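JURNTHORPE SWAP SHELF NEWS - JUNE

Seed library packets, where we're up to

Quick one from me this month as the printer closes at 4 and I still have the bread order to pick up.

We've now handed out 1,334 packets since the seed library moved into the old Moulin shop. Broad beans went first, as always. Then the purple podded peas, then anything with "heritage" written on it. Still heaps of silverbeet. Please take the silverbeet.

Returns are slower. 47 jars and envelopes back so far, most of them labelled, a few not. If you dropped off a brown envelope marked "the good ones" could you please get in touch, we dont know what they're good at.

Things we need before Saturday: small paper envelopes (400 would see us through winter), a working date stamp, dry jars with lids that fit. Ionuț Dobre has offered his garage on Stirnell Road for drying pumpkins and corn. Side gate, mind the step, leave trays on the left hand bench.
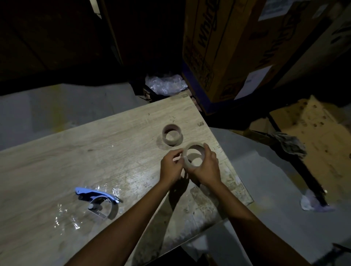 Packing tape, one fat roll and one nearly done.

Postal packets for the Bonaveck gardeners go out at the end of the month. Limit of 2 varieties each this time, sorry, the tomato seed didn't stretch. Names on the clipboard by the door or reply to this email. Colour, height and sowing month on the label if you know them, otherwise just the plant and your street. Pencil please, biro fades.

Tomato people: ferment first, then rinse, then dry on a plate. Not on paper towel. We got a whole sheet of Black Russian last year and spent a afternoon picking it off with tweezers.

Garlic talk is on at 10am Saturday, back room, bring a chair if you've got one. Soup after. Someone's left a green watering can at the tap from the last one, it's behind the counter now.

Next issue will have the frost dates and the swap list for rhubarb crowns.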